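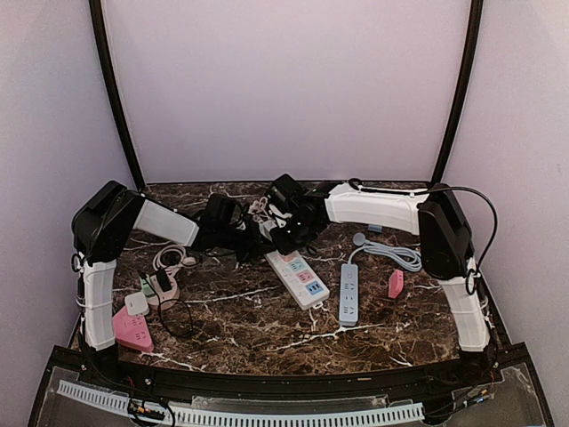 Member Services, Brirton Employee Benefits Desk

Household Tips: Getting Your Health Insurance Paperwork off the Kitchen Table

Every October the plan booklets arrive, and every October a good part of the staff puts them on top of the microwave, where they stay until somebody needs to defrost something. We asked around the office for habits that work in ordinary homes. What came back is below, minus the suggestion involving a wood stove.

Keep one folder for this year and one for last year. Anything older goes in a box on a high shelf, where you will forget about it in comfort. Gisela Sperling in payroll uses an accordion file with a pocket for each person in the family and one at the back labeled "Arguments." The back pocket is the fattest.

Don't pay from the first piece of paper. The statement headed "This is not a bill" is, for once, telling the truth. Clip it to the fridge and wait for the provider's bill to turn up, then lay the two side by side. Check the date of the visit, the name of the patient and the amount you owe. If they match, pay it and staple them together. If they don't, get a cup of coffee and the phone number on the back of your card, in that order.

Write down every call. A cheap spiral notebook beats any app we've tried, mostly by still being there when the phone has died. Put the time of day, the first name of the person you spoke to and the reference number at the top of the page. Chiharu Okabe once got a charge of 2351 dollars taken off her account by reading her own notes aloud to a supervisor, slowly, with the spelling. She'd like it known that she was very polite - her husband remembers it differently.
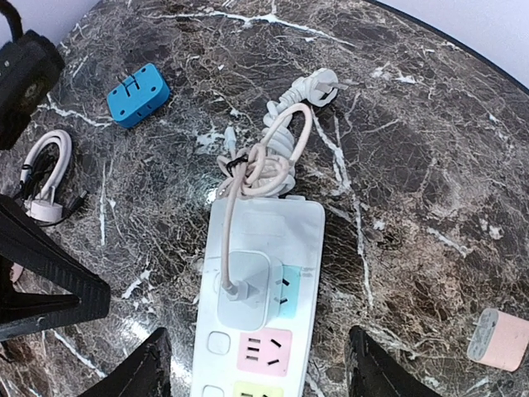
Put the deductible where you can see it. Tape an index card inside a cabinet door and subtract as the statements come in. Pencil, please. If yours is 900 dollars, start with 900 at the top and work down. It's a gloomy little scoreboard until late in the year, when you reach the bottom and everyone in the house suddenly remembers a sore knee.

Photograph your cards, front and back, and send the pictures to whoever else might end up at a front desk with one of your children. Do it again when the new cards come. Then cut up the old ones. Tetteh Ankrah carried an expired card for almost two years and presented it with great confidence at three different pharmacies.

Do the medicine cabinet and the drug list on the same evening. Take everything out, wipe the shelf with a damp cloth, and set aside whatever is past its date to take to a pharmacy drop-off. While the bottles are lined up by the sink, copy the names and doses of the ones you still take, and look each of them up in the new plan's drug list. Plans move things around from one year to the next, and they don't phone ahead.
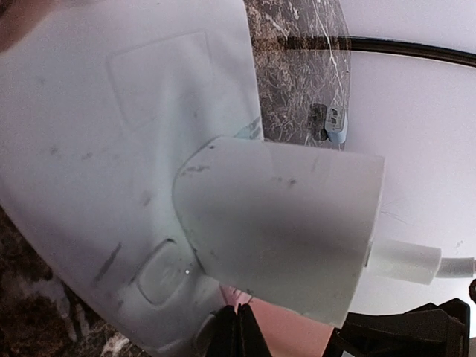

Look up your doctors the same way, one at a time, by name. Then call the office and ask whether they take the plan, using the full name printed on the card. "Do you take my insurance?" will get you a cheerful yes from almost anybody.

Save receipts for the flexible spending account in an envelope, and write on each one what it was for before the ink fades. Pharmacy receipts are printed in something close to lemon juice. Hsiu-ying Kwan copies hers on the day she gets them and keeps the copies in a cookie tin, which has also put an end to people looking in the cookie tin.

Shred anything with a member number on it. Envelopes and the glossy brochure of laughing people on bicycles can go straight into the recycling.

Questions about forms go to Elif Naz Kılıçarslan at the Benefits Desk, mornings only. Bring the paper with you, including the page you think doesn't matter.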